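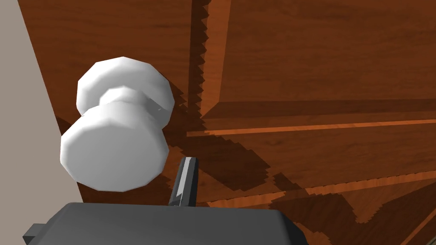
Door task in sim, wrist view, gripper under the knob.

January 28, 2019
Demo day, sim bench

Visitors from Bautista came through before lunch, with a few people from the Sakanport office who had asked to sit in. Kenneth Quiambao ran the slides and I drove the sim. We had planned on 20 minutes at the bench and used more than that, mostly on questions about the door.

Setup as run: the door scene on the second workstation, wrist camera on the big monitor, outside view on the laptop. The laptop view stuttered, so I shut it down after the second group and left only the wrist view up. Should have done that from the start. People looked back and forth between the two screens and lost track of which one was the arm's own view.

First thing everybody asked was why the knob looks like cut glass. Answer is the mesh. It's the light version with few polygons, and we left it that way because the full one slowed the contact solver. Kenneth gave a longer answer about collision shapes and I think it went over all right. One of the Bautista people builds latches and wanted to know if we model the spring in the knob. We do, as a plain torsional spring with a stop at each end. He thought our return torque was too soft for a house door. I wrote down the value he suggested and will try it.

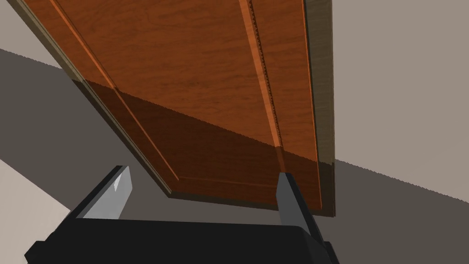 Shadow settings need work before we show this again. I had the shadow map at the low setting to keep the frame rate up, and on a monitor that size it's hard to miss. A visitor asked if it was a texture error in the door. It's the map: the line along the right-hand molding comes out as saw teeth, and the big shadow over the lower half of the door swallows most of the grain. For the policy this probably doesn't matter, but we have never tested that, and I said so. Kenneth wants a run with shadows off and one with the high setting, same seeds, to compare. I can queue those overnight.

Then the question about randomization. I explained that door finish, wall color, light direction and hinge side change between episodes, and that the robot start pose moves a little too. Somebody asked how many episodes we train on. Current set is 3000. They wanted to see a few different ones back to back, so I stepped through 11 seeds by hand with the keyboard. It took too long, and one of them loaded with the arm pushed into the wall. I skipped past it and noted the seed in the tracker. Need a script that cycles through a fixed list of good ones.

The Brisuvstead people have offered their real door rig for a comparison in November. No promise made from our side. Kenneth will write to them.

The wall picture came up as well. The room has a framed cave photo in it as a distractor, black frame, and the latch man asked if the arm ever goes for it. I said we see the wrist camera swing that way in some episodes when the approach goes wide, and that I have no numbers on it. It would be easy to log how often the frame is in view with the fingers open. Added to the list.

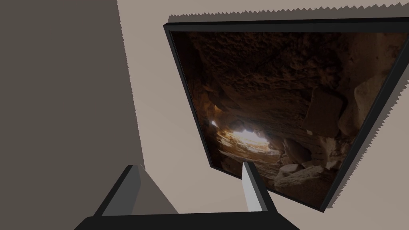 To do before the next visit

1. Shadow map to high for demos. Check the frame rate on the second workstation first.
2. Overnight runs, shadows off and shadows high, same seeds.
3. Try the stiffer knob spring. Keep the old value in the config as a comment.
4. Seed list and a script to cycle through it. Leave out the one with the arm in the wall.
5. Log wall picture in view, per episode.
6. Fix the laptop view or drop it. The Fikitz viewer may handle it better - ask Kenneth if we still have a license.
7. Print 4 copies of the one-page handout. We ran out and the last group had to share.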